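Perforated plastic basket for shower stuff - how do you keep the pump bottle from tipping it?

Asked by Gesow
Aug 26, 2024

Hi all, hoping someone has been through this one. We moved into a place with one bathroom and two of us sharing it, and there isn't a shelf or ledge in the shower at all. My fix was to go with a little carry basket each, the kind with holes all over so the water runs out. You load it up, carry it in, carry it back out to the bedroom when you're done.

The basket itself I love. It's light, it rinses clean, and the handle goes over the top so I can hook it on one arm while I've got a towel in the other. My problem is the tall pump bottle. Once it's in there with a bar of soap and a razor, the whole thing leans to one side when I pick it up, and twice now the pump has caught the handle and squirted on the hall carpet. Not a lot, but enough to be annoying at 6 in the morning.

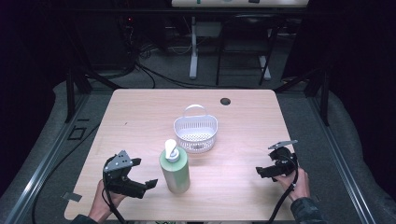

My basket and the green pump bottle, the bottle just in front of the basket on the table.

I've tried the bottle at one end and I've tried it in the middle. In the middle it fights with the handle, and at the end it tips. I also tried laying it down, which was a mistake I won't go into. I would really like to keep using a pump since I have a bad wrist and squeezing a bottle is no fun for me. Do I need a bigger basket, a shorter bottle, or just a better way to pack it?

Also, a side thing - does anyone know how to get the cloudy soap film out of all those tiny holes? I did it with a toothbrush last time and it took nearly 30 minutes.

Kazlauskienė
Helpful votes: 21

I've used a basket like that since my dorm days and I think it's the packing! Here is what I do. Bottle goes in first, at one end, standing up with the nozzle pointing outward, away from the handle. Then everything heavy goes at the OTHER end. For me that's a jar of conditioner, but a full bar of soap in a dish works too. The razor and the light stuff can go wherever there's room.

The other thing is to lock the pump before you carry it. A lot of them will lock if you press the head down and twist, and then it can't squirt even if it does bump something. Not every pump does this, so play with yours over the sink first (ask me how I know). If it doesn't lock, you can buy a little clip that goes around the neck under the head and stops it from going down. A wooden clothespin sort of works too, but it falls off.

And fill the bottle only halfway! I buy the big refill and top up every couple of weeks. A half bottle makes a huge difference in how the basket hangs.

For the film, skip the toothbrush. Fill the sink with hot tap water and a good glug of white vinegar, drop the basket in, and go watch something. When you come back, hold it under the shower head and most of it will rinse right through. I do mine every month or so. If you go all winter without doing it, like I did one February, you'll need to soak it a second time.

Brakero
Helpful votes: 2

Get a shorter bottle. Problem solved.

Groltel
Helpful votes: 0

Can't help with the tipping, mine has two handles and they fold down to the sides. But I stuck a strip of that rubbery shelf liner in the bottom and nothing slides anymore. Cut a few slits in it or the water will sit on top. I take it out when I clean the basket and it dries over the towel bar.

One question for the first person who answered, does the vinegar smell hang around? My bathroom has no window and the fan is pretty weak.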